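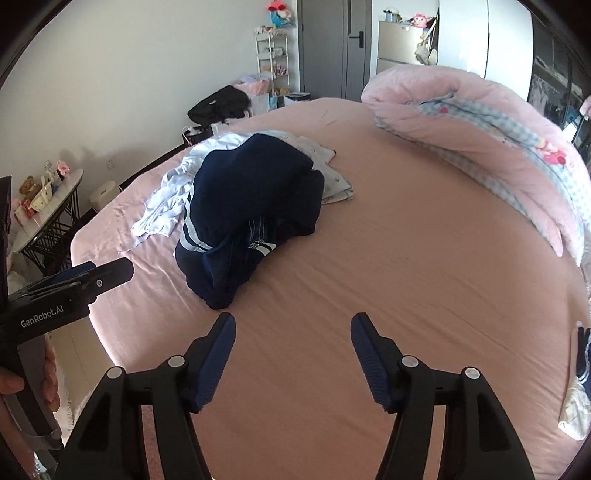 Ticket 2301: Wrong track playing on Christmas single page
Status: Resolved
Opened by: Aidan Rafferty, Clirholm Records
Assigned to: Nasach catalog support
Priority: High

Rafferty, 9:14 a.m.
The new Jolton single went live at midnight. It's a cover of an old carol, recorded for a department store ad. On the artist page the title and credits are correct, but pressing play gives you the instrumental. The vocal version can't be found by search. We've had 26 emails from fans so far and the ad airs tonight at 8.

Support, 9:40 a.m.
Confirmed on web and on the phone app. The delivery has 2 audio files, vocal and instrumental, and both carry the same ISRC. Our system treats them as one recording and keeps whichever file came in last. Can you send the code you meant to use for the vocal?

Rafferty, 10:05 a.m.
Codes attached. The instrumental was supposed to have its own. It was added late for the ad agency and someone copied the row in the spreadsheet.

Support, 10:22 a.m.
Thanks. Please redeliver the instrumental with the new code. Do not take the release down. It has 4,000 pre-saves attached and a takedown would drop them.

Rafferty, 11:31 a.m.
Redelivered. The artist page still plays the instrumental.

Support, 11:50 a.m.
New file received. The old link between the two is cached. Clearing it by hand and requesting a re-index.

Support, 1:15 p.m.
Vocal now plays on web. App still wrong on Android. Search returns both versions.

Rafferty, 1:20 p.m.
The songwriter credit on the vocal now reads "Chrysikopoulo". It should be Chrysikopoulos, with the s. It was right this morning.

Support, 1:48 p.m.
Credit field was cut short in the re-index. Corrected by hand and locked.

Support, 3:05 p.m.
Android fixed after second cache clear. Users who downloaded the track before noon need to remove it and download again.

Rafferty, 3:30 p.m.
Checked on three phones and a laptop. All good. Do the streams from this morning count toward the vocal?

Support, 3:52 p.m.
They stay with the original code, so yes. Closing.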